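3.2 Materials: slides and the two-level surface

Footwear is the household item that participants in the Drurnport study most often named when asked what was left lying around at the end of a day (Section 2.1). We therefore chose slide sandals for the pairing and put-away task. They have no laces or buckles, they keep their shape when set down, and a left and a right are easy to mix up. We used a black slide and a pale pink pair with ridged straps, on a wood tabletop with a thick, lighter board laid on top to give a second level. 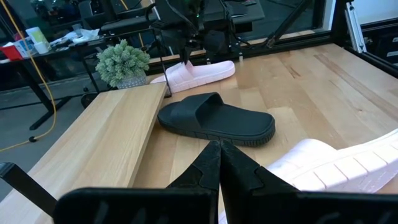
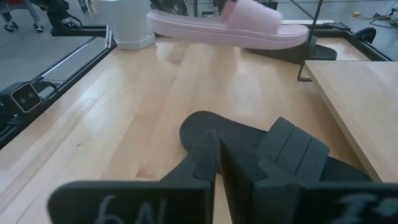
Figure 2. Black and pale pink slides used in the pairing task, with the tabletop and the raised board.

Lombardi objects to slides as a test item on the grounds that a slide has too little structure to stand in for shoes in general, and that results from open footwear say little about what happens in an entryway full of boots and sneakers. The same comment holds that people treat slides as disposable and put them away with less care than they would give a leather shoe. We accept the first point in part. The Godton pilot included sneakers, and times were longer for them, mostly because laces caught under the neighboring shoe. On the second point our interviews do not agree. Participants who owned slides kept them by a door and wanted them side by side, toes facing the same way, so that they could be stepped into without bending down.

3.3 What counts as put away

A pair was scored as put away when both slides rested sole down, on the same level, with the toes pointing in the same direction. Slides that touched were accepted. A slide resting partly on the board and partly on the tabletop was scored as not put away, even if its partner was next to it. Color was never scored by itself. A black slide beside a pink one failed on pairing, whatever its position.

The edge of the board caused most of the disagreement between raters. In the first round one rater accepted slides whose toe hung over the edge and the other did not. The rule was changed so that the whole sole had to be supported, and the first round was scored again. All counts below use the changed rule.

The board was not fastened to the table. It was set back to its tape marks between sessions and left alone within a session. The wood of the table is glossy enough to reflect the overhead lights, and the raters at Esside asked for those lights to be turned down. We tried this in March and went back to the original level, as the black slides became harder to judge from the side.

3.4 Number of placements

The full set contains 3,663 scored placements. A further 65 were dropped because the raters could not settle on a score after talking it over. Of the dropped placements, most involved a slide lying against the edge of the board. The target had been 4,000, and collection at Drurnport stopped short of it when the room was needed for other work. The Godton pilot added 300 placements, which are reported separately in Section 5 and are not pooled with the main set, as the tabletop there was laminate and had no second level.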